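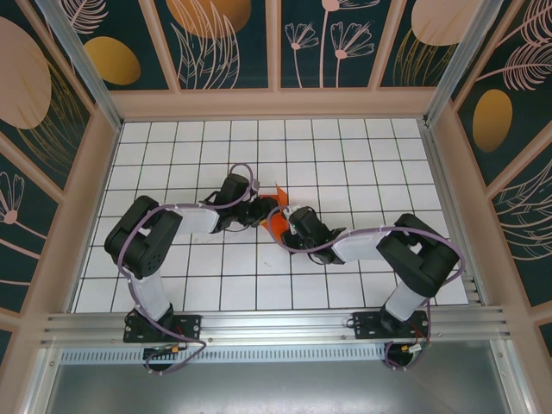

Shirin Asadi 问过我一句话,说机器要是真能干家务了,为什么她家的袜子还得她自己一双一双地配。我当时没答上来,回去想了好几天,后来干脆把这句话写到了公司白板最上面,到现在也没擦。

所以这个“关于我们”就从袜子说起吧!

首页 关于我们 我们在做什么 随笔 加入 联系

你好,我是 Nazanin Bakhtiari,Hundari 的创始人之一,也是写这一页的人(同事们都说自己文笔不行,我怀疑他们只是懒)。Hundari 是一家很小的公司,一共 6 个人,做的事情说起来也简单:我们想弄明白,家里和车间里那些零零碎碎的活儿,机器到底干得了哪些,干不了哪些,然后把干得了的那部分老老实实做好。

我自己以前在一家做衬衫的工厂管后整理车间,熨、叠、装袋,一条线站满了人。那几年来推销自动化设备的人特别多,演示都漂亮得不得了,一件衬衫放上去,唰唰几下就叠好了。可是等我换一件领子软一点的,或者袖子没摆平的,机器就愣在那里,旁边的工程师赶紧伸手去拉一下。我看得多了,就养成一个习惯:看演示的时候不看机器,看旁边那个人的手。手伸得越勤,我越不买。

Afshin Sadeghi 是在另一头吃的苦。他写控制程序,写了好多年,给汽车零件厂写的。他跟我说,铁的东西好伺候,你放在哪儿它就在哪儿;布可不一样,你碰它一下,它整个形状都变了。我们俩在一个展会的咖啡摊前聊这个,聊到人家收摊,第二年 2 月就把公司注册了。名字是他起的,没有什么深意,念着顺口。

那现在到底能不能干?

这个问题每个客户都问,亲戚也问,我妈每次打电话都问。我的回答一直是:能干一点点,看你说的是哪一件。

先说布。两条机械臂对着一块平放的布,一左一右,各夹一头,这是我们花时间最多的活儿。布是单层的、颜色和台面差得远、摆得也不太离谱的时候,对折一次,现在我敢拿出来给人看。对折两次,我会先跟来的人打个招呼,说可能要多等一会儿。从一堆里面揪出一件来,抖开,认出这是裤子还是毛衣,再叠……这个我们还在做,我不想在网页上吹牛。

我们内部管叠布这个项目叫 Plorkerus(别问我怎么念,Tatiana Mikuš 取的,她坚持说很好听)。到现在为止记下来的尝试有 3574 次,成功的失败的都在里面,失败的那些我们反而翻得更勤。夹子滑了、捏起来两层、布角卷到底下去了,每一种都有自己的文件夹。Tatiana 管这些文件夹管得极严,谁放错了她会在群里点名,我被点过不止一次。

再说碗。洗碗机早就有了,可是把碗从水池里拿出来、摆进架子,这一步还得靠人。我们试过一阵子,塑料碗还行,玻璃杯我心疼,暂停了。以后会不会再捡起来?我希望会,Afshin Daneshvar 一直在念叨这件事。(对,我们公司有两个 Afshin。喊一声,两个人一起抬头。后来大家就改叫老 A 和小 A,可是小 A 比老 A 还大两岁,新来的人全都被绕晕。)

车间里的活儿倒是比家里的好办一些。东西的种类有限,灯光不变,也不会有猫跳上来。我们给一家叫 Polat 的毛巾厂做过试点,任务是把裁好的小方巾对折、码齐。头一个星期惨不忍睹,后来把夹子的指尖换了一种材料,又把台面的颜色改了,总算稳下来。厂里的师傅手比机器快得多,这一点我必须说清楚,他们一边叠一边聊天,眼睛都不往下看的!机器的好处是夜里也能慢慢地叠,早上来了有一摞在那儿等着。厂长说,慢就慢吧,夜班本来就招不到人。

我们的一些怪脾气

我们不剪辑演示视频。要看就看一整段,掉了就是掉了,捡起来接着来。有客户看到一半去接电话,回来说怎么还在折那一块,我说是啊,还在折。

我们不接“把人全换掉”的单子。这个不是唱高调,是真的做不到,接了也是骗人家的钱。有一回对方开口就说要省掉一整条线的人,我请他自己先拿左手叠十件衬衫试试,他叠了三件就跟我谈别的了。

来参观的人可以自己带一块布。手帕、抹布、小孩的围嘴都行,机器叠不好,我们给你手工叠好带回去。带过来最难搞的一件是弹力床笠,四个角全是松紧带,我们一屋子人围着它看了一下午,最后谁也没叠好,包括我这个叠了十年衬衫的。要是你知道怎么叠床笠,请务必写信来,这个是认真的。

钱从哪儿来

也常有人打听。一部分是试点项目的收入,一部分是卖我们自己的小软件 Pavow,它专门用来给抓取的记录做标注、做检索,本来是 Tatiana 给自己写的,别的团队看到了想要,就卖起来了。眼下有 70 个账号在用。不多,但是够付房租,剩下的还能买布。我们买布买得很凶,楼下布店的老板娘一直以为我们是做窗帘的,我解释过两次,她点点头,下次还是问我窗帘卖得好不好。

想来一起干吗

我们不常招人,可是一直愿意聊。写代码的、做机械的、在洗衣房或者酒店布草间干过的,都欢迎。最后这一种我特别想认识,因为怎么抓一条浴巾的角、手腕往哪边翻,干过的人一上手就会,我们对着屏幕琢磨半个月也未必想得出来。

来信写给谁都行,基本上都是我在回。回得慢了多半是在捡布。

至于 Shirin 的袜子,配对这一步我们还没开始做。她上个月又问了一遍,我说排在床笠前面。

最后更新:2020年12月2日
分享 6 评论 6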